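首页 | 本地 | 经济 | 社区 | 订阅

文达尔居民可从五月起在共享工坊借用工具

最后更新：18:40

文达尔（Vinddale）的共享工坊将从五月起向全镇居民开放工具借用服务。镇政府昨天公布了开放方案，并同意把老纺织厂一楼的两个大房间租给工坊使用，租期为五年。到目前为止，工坊只接待已经登记的成员，其他居民如果想用电锯或者缝纫机，需要请成员陪同。

按照新的办法，住在文达尔的成年人都可以办一张借用卡，每年的费用是100克朗。学生和退休的人付一半。借用卡可以在工坊的柜台办理，也可以在镇图书馆办理，办理的时候要带有地址的证件。手动工具一次可以借十天，电动工具一次可以借三天。如果没有别人预约，借用的人可以再延长一次。

工坊现在的目录里有564件物品，其中大部分是居民捐赠的。除了常见的锤子、扳手和梯子，目录里还有果汁压榨机、帐篷、投影仪和两台织布机。工坊在说明中写道，去年秋天最受欢迎的物品是地毯清洗机，等候的名单有时候排到六个星期以后。因此，第一批新购买的设备里会有第二台地毯清洗机。

邻近的迪夫赛德（Divside）两年前已经开始类似的服务。那里的经验对文达尔的方案有很大影响，特别是关于归还的规定。在迪夫赛德，刚开始的时候不收逾期的费用，结果很多物品几个星期都没有回来。后来改成每天收一小笔钱，情况就好了很多。文达尔决定一开始就采用这个做法，但是给每个人一天的宽限。
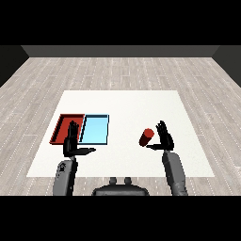
文达尔，2018年1月27日

老纺织厂的房间还需要改造。按照方案，工程将在二月中旬开始，包括更换窗户、安装通风设备和修理通向院子的坡道。木工区和缝纫区会用一道隔音墙分开，这是现有成员在意见调查中提得最多的要求。参加调查的有590人，其中一半以上希望工坊在晚上也开门。

对这个希望，镇政府只满足了一部分。工坊每个星期有两个晚上会开到九点，其他工作日下午六点关门。如果夏天以后来的人足够多，开放时间可以重新讨论。星期天的开放没有写进方案，理由是厂房楼上有住户，而木工区的机器声音比较大。

设备方面的资金来自几个地方。镇政府承担房租和暖气的费用，维哲辛哈（Wijesinghe）五金店提供一批钻头、锯片和砂纸，并且在第一年免费检查电动工具。五金店在主街上营业已经很久，也将接收居民在关门时间归还的小件物品。太大的物品，例如梯子和搅拌机，只能还到工坊。

预约将通过斯库洛林（Skuloline）系统进行。这个系统原来是给镇上的学校预约教室和体育馆用的，很多家长已经有账号，可以直接登录。没有账号的居民可以打电话，或者到图书馆请工作人员帮助登记。系统目前只有两种语言，镇政府表示会在开放以前增加第三种。

也有居民对方案提出了不同的看法。在上个星期的说明会上，有人担心停车的问题，因为老纺织厂前面的停车位不多，而且早上经常被送货的车占用。镇政府的回答是，院子里会划出四个短时间的车位，每次最多停二十分钟，专门给取物品和还物品的人使用。另外有人问，如果工具在使用中坏了由谁来付钱。方案规定，正常的磨损由工坊负责，丢失或者明显使用不当造成的损坏由借用的人赔偿，最高为800克朗。

工坊还计划开设短课程，内容有家具修理、自行车保养和电动工具的安全使用。第一次借用圆锯的人必须先参加安全课，时间是一个小时，不另外收费。其他课程的价格还没有决定。课程表预计在四月公布，会贴在图书馆的入口，也会放在镇政府的网页上。

在正式开放以前，工坊继续接受捐赠。需要的主要是园艺工具、状态良好的缝纫机和可以折叠的工作台。不接受使用汽油的机器，也不接受没有说明书的压力设备。想捐赠的居民请先打电话联系，不要把物品直接放在厂房门口，因为那里在施工期间必须保持通行。

现有成员的登记在五月以前仍然有效，以后会自动换成新的借用卡。已经交过今年费用的成员不需要再付钱。

首页 | 返回本地新闻 | 上一篇 | 下一篇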